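Open Lab Visit: Student Manipulation Project at Kirnamham

Print this page | E-mail this page

The Kirnamham engineering building opened its teaching labs in August, and the robotics course took up most of the second floor. I spent the morning there, mainly to see how the students handle desk-level manipulation on limited hardware.

The course runs in teams of three. Each team gets one arm with a two-finger gripper, a wrist camera and a bench. The term project is named Skurkeron and asks the arm to work on an ordinary desk without clearing it first. Tasks are short: move a cable aside, pick up a plug, push a stack of paper square. Teams record demonstrations by hand-guiding the arm, then train a policy on them. The target is 200 demonstrations per task.

Control software is Trulalura, written by an earlier class and still patched every term. It logs joint positions and gripper width at a fixed rate and stores them with the camera stream. Startup took almost 8 minutes on the bench I watched, most of it calibration. One team had cut this by saving the wrist camera offsets between sessions. The drawback is that a knocked mount goes unnoticed until the grasps start to miss.

Cables were the hardest item on every bench. A thin black cable on a pale desk segments well enough, but coils hide their own ends and the arm has no good way to choose a grasp point.

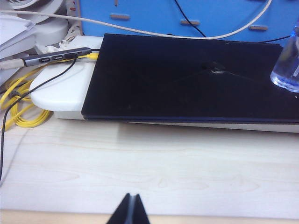 Glossy and transparent items came second. Depth readings on clear glass were poor, and two teams had given up on depth for those tasks and used color images only.

The final evaluation, called Nijs, is scored out of 1000. Points come off for contact with anything outside the task. Speed counts for little, and the arms moved slowly as a result.

Parking is behind the building. The lab on the second floor is reached by the east stairs, and the elevator stops one corridor short of it.

Contact | Copyright, all rights reserved | Back to top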